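Handheld grippers: right jaw closes late after pad swap, how do you set yours up?

Posted by gresesside_bench in Grippers and End Tools

We run a pair of handheld grippers at a padded table for recording cloth and small object handling. In September I changed the finger pads on both. The left one is fine. On the right one, one finger reaches the middle before the other, so the pads meet off center and thin things slide out.

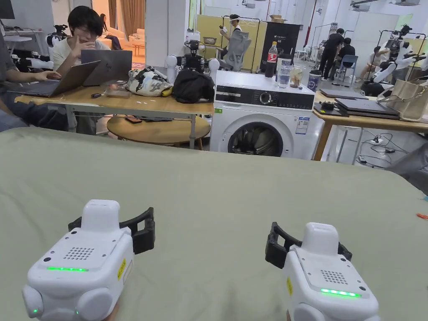
I've done the zero routine 3 times, always with the jaws open and the power on for a few minutes first. The lights go green on both units and the log shows no errors. The opening reads 444 counts on the left and 32 lower on the right. I don't know if that gap is enough to matter. Pads are the Pliser ones, same bag for both sides.

Before I take the fingers off again I'd like to know what order other people do this in.

Pliser_user_west

Check the screws. Mine were loose.

Wunderlich

The gap in counts matters, but I would leave the software alone for now. If the fingers don't meet in the middle, zeroing only saves the error.

Power the unit off. Hold it upright by the handle and close the jaws slowly with your other hand. If one side feels stiff, back off the hinge screw on that side a quarter turn and try again. Then look at the pads. They can be seated one notch too far out, and it is easy to miss with the pad pressed flat. Pull both, wipe the seats, push them back until they stop.

After that, power on and hold the two units side by side over the table with the jaws open.
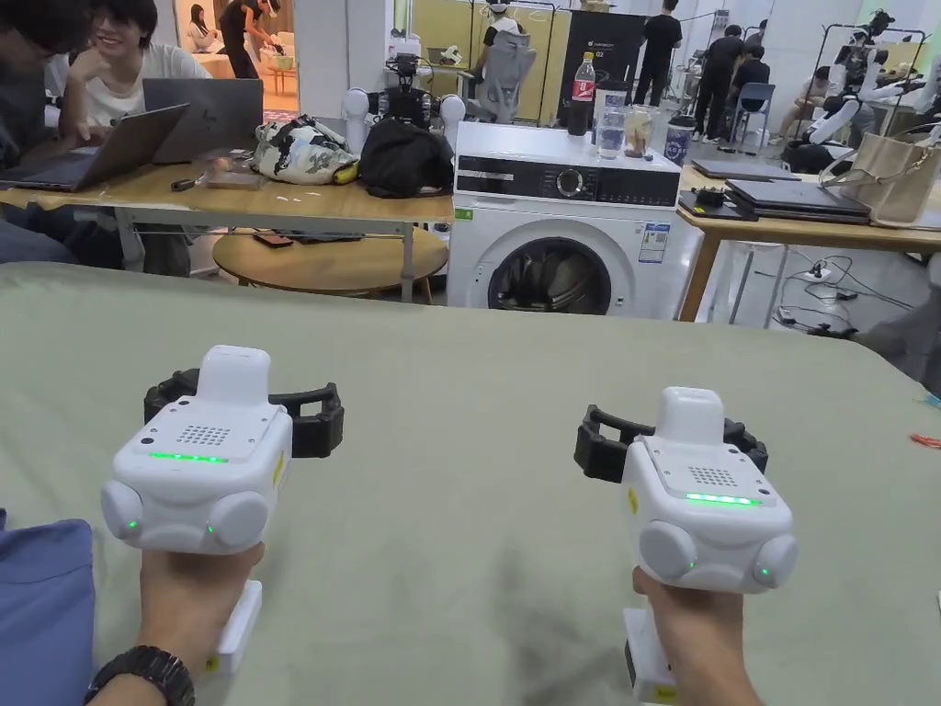
Both grippers held by their handles, jaws open, light bars green.

Run zero on the bad one only, then open and close it 16 times and read the counts again. Ours usually settles within some 5 counts of the other unit. If yours still drifts, the linkage is probably worn and you will need the Festden kit. Do both fingers even if only one looks bad.

Last thing, check from the gripper's own camera. Both fingers should come into view at the same height, with the tips leaning in evenly. If one tip sits higher, go back to the pads.

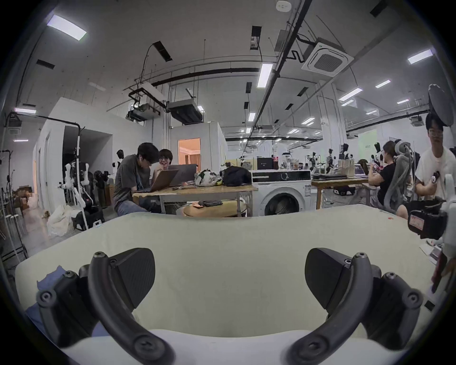 gresesside_bench replied that the right pad had been one notch out, and that the reading was now 441 against 444. The hinge screw on that side was also tight, so it got the quarter turn. No kit ordered yet.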